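Search this site: type a word and press Enter

# Gollura: School Board Meeting Minutes, Tidied Up

Hello and welcome! Gollura is a small collection of minutes from the parent and school councils of the Verero district, typed out and put into one plain format so that anyone can search them (we started it one May and rather got carried away).

## What you get

Each file holds one meeting: the agenda, the motions, and how the vote went. There are 60 files from 4 schools, and most run to some 15 pages. Names of pupils and parents have been taken out.

## Using it

Open `minutes.csv` in any spreadsheet program, or load it with Prinanow if you have it. Please do write to us if you spot a typo!
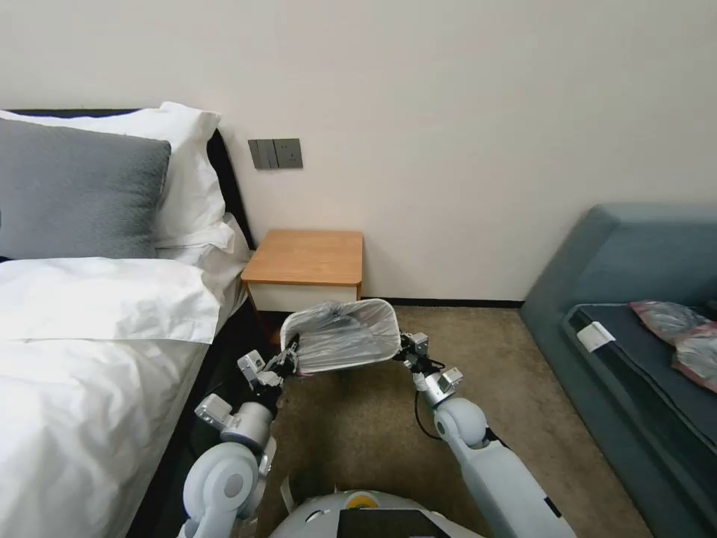
**Can I use the minutes in my own council's newsletter?**

Please go ahead, as long as you mention Gollura and leave the wording of the motions as it stands.

Last updated 6 September 2023.

Related items

- Obi: bylaws of the Verero councils
- Prinanow quick start
- Gollura change log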